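Chapter 6
Guest Posts, Blog Tours and the Working Author

In this chapter you will look at how authors use other people's blogs to reach readers, how a tour is put together, and what a host may fairly ask for in return.

6.1 The guest post

A guest post is a short piece written by an author for a blog that belongs to someone else. The host gets something new to publish. The author gets the attention of readers who already trust the host. No money changes hands in most cases, though a free copy of the book is common.

Take the case of Nazanin Safavi, whose second novel, Dundeck, came out in May. Her publisher, Zullari, was small and had no budget for advertising. Over the next few weeks she wrote 14 guest posts. Only three of them were about the novel. The rest dealt with boarding schools, ferry timetables, bad first drafts and her dislike of prologues. The post that sold the most copies, 43 in all, mentioned the book once, in the final line.

Her editor, Ramiro Carrasco, had asked for an extract in every post. Safavi refused. She argued that readers of a blog come for the voice of the blog, and that an extract dropped in cold is skipped. We shall come back to this disagreement in section 6.4.

6.2 What the host wants

Hosts differ. Hugo Soler, who ran a crime fiction blog for several years, turned down any post over 900 words and any post that had appeared elsewhere. Others accept almost anything, so long as it arrives on the agreed day. Before writing, the author should read at least five recent posts and note their length, tone and subject.

A post on an author's daily habits is a safe choice for most hosts. It needs little research, and readers tend to comment on it. 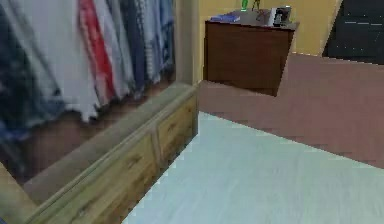
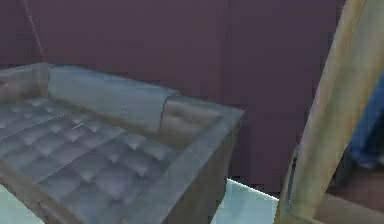

Fig. 6.1 Domestic interior: hanging clothes (first image) and tufted grey sofa (second image).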